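Steston Museum Extends Evening Hours for Fall Exhibition

August 10, 2024
By the Flako Editorial Office

The Steston Museum will extend its opening hours for the coming exhibition of contemporary printmaking, which occupies the whole of the Colombo Wing from September. The exhibition presents 36 works on paper by 14 artists, most of them lent by the Jurnomard Collection and shown in this region for the first time.

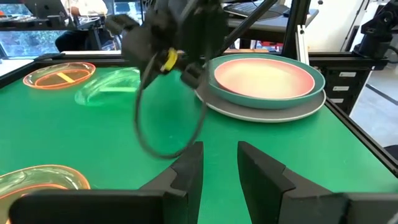 A green tabletop and a loop of thin black cable.

Visitors are asked to reserve a time slot in advance. Admission to the wing is limited to 50 persons per hour, as the lighting must remain low to protect the paper. Members enter free of charge and may bring one guest. Large bags and umbrellas are to be left at the cloakroom on the ground floor. The printed guide is available at the front desk in English and Spanish. 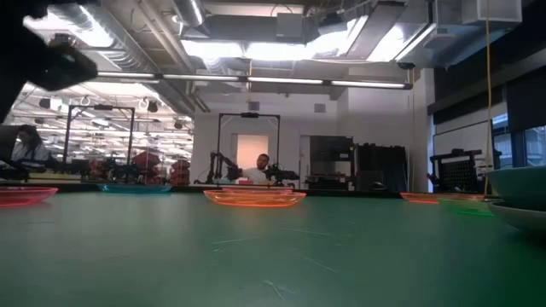 One member wrote to ask that the benches in the Colombo Wing be kept in place this time, "because the last show had nowhere to sit between the first room and the exit." The museum confirms that seating will be provided in every room.

Group tours may be booked for parties of up to 22. Requests should reach the education office two weeks before the visit.

Last updated: August, 9:40 a.m.
Shares: 22 | Comments: 14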